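홈 > 매거진 > 기술과 사람 > 피처

로봇에게 컴퓨터 조립을 가르치는 법, 먼저 이백 번쯤 겸손해질 것

사람의 손은 자기가 얼마나 많은 것을 아는지 자랑하지 않는다. 나사를 돌리고, 메모리를 끼우고, 그 와중에 커피도 마신다. 그 손의 주인에게 방금 한 일을 말로 설명해 보라고 하면 대개 이런 대답이 돌아온다. "그냥, 이렇게요."

로봇에게 일을 가르치는 사람들의 하루는 이 '그냥, 이렇게'를 붙들고 씨름하는 데 다 간다. 내가 찾아간 운다(Unda)의 작업실에서는 데스크톱 컴퓨터 조립이 그 씨름판이다. 메모리를 슬롯에 꽂고, 프로세서를 소켓에 앉히고, 하드디스크를 제자리에 넣는다. 조립 좀 해 봤다는 중학생이면 일요일 오후에 끝낼 일이다. 로봇은 아직 그 중학생을 부러워하는 단계에 있다.

현장을 안내한 레오니 사바티에는 인사를 마치자마자 내게 조종 장치를 쥐여 주었다. 기자가 질문을 시작하기 전에 한 번 망쳐 보게 하는 것이 이곳의 예절인 듯했다. 조종 장치를 움직이면 저쪽에서 로봇 팔이 따라 움직인다. 내가 오른쪽으로 가면 팔도 오른쪽으로 간다. 내가 머뭇거리면 팔도 머뭇거린다. 내 우유부단함이 금속으로 재현되는 모습을 지켜보는 건 썩 유쾌한 경험이 아니었다. 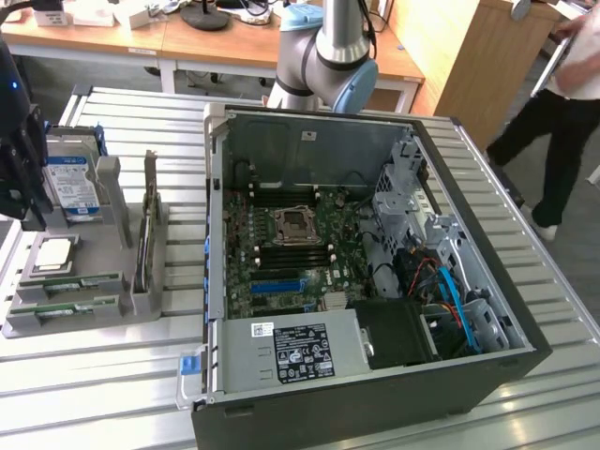 첫 과제는 메모리 모듈 하나를 집어 슬롯 위까지 가져가는 것이었다. 꽂는 건 바라지도 않는다고 했다. 나는 집는 데까지는 성공했고, 가져가는 길에 팔을 한 번 세웠고, 도착해서는 모듈이 앞뒤가 바뀌어 있다는 지적을 받았다. 사바티에는 아주 상냥한 목소리로 "이 기록은 학습에서 뺄게요"라고 말했다. 학교를 졸업한 뒤로 이렇게 정중하게 낙제한 적은 없었다.

가르치는 방식은 크게 두 가지다. 하나는 사람이 로봇 팔을 직접 붙잡고 끌고 다니는 것이고, 다른 하나는 내가 방금 망신을 당한 원격 조종이다. 팔을 직접 잡으면 무게와 저항이 손에 그대로 와서 배우기 쉽다. 대신 선생의 팔뚝이 카메라를 가린다. 나중에 로봇이 영상을 보고 일을 배워야 하는데, 화면 한가운데를 남의 팔꿈치가 차지하고 있으면 곤란하다. 원격 조종은 화면이 깨끗한 대신 손끝이 둔하다. 부품이 슬롯 벽에 닿았는지, 제대로 들어가고 있는지를 거의 눈으로만 짐작해야 한다. 두꺼운 장갑을 끼고 바늘에 실을 꿰는 기분이라고 쓰려다가, 바늘은 적어도 내 손에 있다는 생각이 들어 그만두었다.

그래서 이곳에서는 시범을 많이 모은다. 한 과제에 200번이 기본이다. 200번이라고 하면 대수롭지 않게 들리지만, 같은 메모리를 같은 슬롯에 그만큼 꽂아 본 사람의 표정을 한번 보고 나서 이야기하자. 4월에 이 과제를 시작한 뒤로 쌓인 시범은 모두 1,388번이다. 사바티에는 그 숫자를 외우고 있었다. 자랑인지 하소연인지는 묻지 않았다.

흥미로운 것은 잘하는 사람이 꼭 좋은 선생은 아니라는 점이다. 숙련된 조종자는 과정을 건너뛴다. 잡고 돌리고 내리는 동작이 한 덩어리로 뭉개져 버려서, 로봇으로서는 어디서부터 어디까지가 '돌리기'였는지 알 길이 없다. 반대로 초보자의 시범에는 망설임이 잔뜩 들어간다. 로봇은 성실한 학생이라 망설임까지 배운다. 소켓 위에서 이유 없이 멈춰 생각에 잠기는 로봇이 그렇게 만들어진다. 작업실에서는 그 멈춤에 이름까지 붙였는데, 만든 사람의 성을 따서 '윈 타임'이라고 부르려다 성이 아니라 이름이라는 항의를 받고도 그대로 쓰고 있다. 항의한 사람은 윈 게신이다.

가장 까다로운 것은 프로세서다. 메모리는 길쭉하고 홈이라도 있어서, 대충 맞으면 나머지는 슬롯이 도와준다. 프로세서는 네모나고 납작하고 비싸 보이는 데다 소켓 쪽 접점은 참을성이 없다. 비스듬히 내려놓는 순간 교육비가 발생한다. 게신은 그래서 프로세서 차례가 되면 말수가 줄어든다. 그리퍼가 소켓 위로 다가가는 동안 작업실 전체가 같이 조용해지는데, 나는 하필 그때 의자를 끌었다.

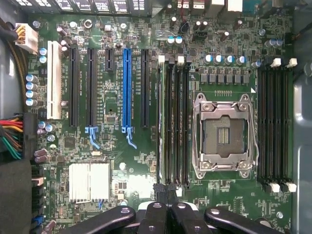
트레버 윈은 이 모든 수고를 조금 의심스럽게 본다. 똑같은 보드를 똑같은 자리에 놓고 조립할 거라면 좌표를 재서 프로그램을 짜면 그만이지, 왜 사람을 앉혀 놓고 손목을 혹사시키느냐는 것이다. 그가 보기에 공장에서 로봇이 잘해 온 일은 전부 그런 식이었고, 앞으로도 대부분 그럴 것이다. "시범이 필요한 건 책상이 어질러져 있을 때뿐"이라고 그는 덧붙였다.

틀린 말은 아니다. 다만 세상의 책상은 대체로 어질러져 있다. 케이블은 어제와 다른 방향으로 휘어 있고, 케이스는 누가 살짝 밀어 놓았고, 부품은 트레이에서 조금씩 돌아가 있다. 좌표로 짠 프로그램은 이런 일이 생기면 아무것도 없는 허공에 대고 자신만만하게 메모리를 꽂는다. 나는 그 자신감이 부럽기도 하다.

사바티에 팀은 타협안을 쓰고 있다. 트레이에서 부품을 집으러 가는 큰 이동은 미리 짜 둔 경로에 맡기고, 마지막 2센티미터만 시범으로 가르친다. 그 짧은 거리에 어려운 일이 다 모여 있다고 한다. 기울기를 고치고, 닿았다 싶으면 힘을 빼고, 아니다 싶으면 조금 물러난다. 물러나는 시범은 일부러 따로 모은다. 성공만 보고 자란 로봇은 한번 어긋나면 끝까지 밀어붙이기 때문이다. 사람 중에도 아는 얼굴이 몇 떠오른다.

시범 한 회가 끝나면 조종자는 점수를 매긴다. 쓸 것, 버릴 것, 애매한 것. 머바누이 게이프는 '애매한 것' 칸을 없애자는 쪽이다. 칸이 있으니까 다들 거기에 넣는다는 주장인데, 정작 본인의 기록을 열어 보니 애매한 것이 제일 많았다. 그는 기준이 높아서 그렇다고 했고, 나는 받아 적었다.

점심을 먹고 나서 나는 다시 조종 장치를 잡았다. 이번에는 쉬는 시간 없이 30분이 주어졌다. 요령은 빨리 늘었다. 손을 작게 움직일 것, 화면을 번갈아 볼 것, 숨을 쉴 것. 위에서 내려다보는 화면으로는 방향을 맞추고, 손목 쪽 화면으로는 깊이를 가늠한다. 둘이 서로 다른 말을 할 때는 게신을 부른다.

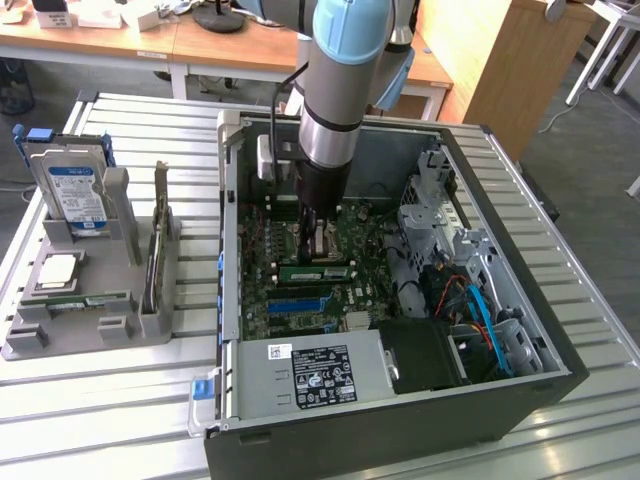 소켓 위로 내려간 그리퍼. 왼쪽 트레이에는 하드디스크와 메모리, 프로세서가 놓여 있다.

내 오후 시범 가운데 몇 개는 '쓸 것'으로 분류됐다. 사바티에가 손님 대접을 한 것인지도 모르지만 따지지 않기로 했다. 언젠가 어느 로봇이 메모리를 집어 들고 가다가 괜히 왼쪽으로 한 번 휘청한다면, 그 버릇의 출처를 나는 안다.

작업실을 나오면서 다음 과제가 무엇인지 물었다. 케이블이라고 했다. 전원 커넥터를 잡아 보드에 꽂는 일인데, 케이블은 놓을 때마다 모양이 달라지고 잡아당기면 반대쪽 끝이 딴 데로 간다. 몇 번이나 시범을 보여야 하느냐는 질문에 사바티에는 대답 대신 조종 장치를 다시 내밀었다. 기차 시간이 있다고 둘러댔다. 기차는 한참 뒤에 있었다.

글 시오네드 트레버

문의 및 제보: 편집부 | © 2021 무단 전재 및 재배포 금지 | 맨 위로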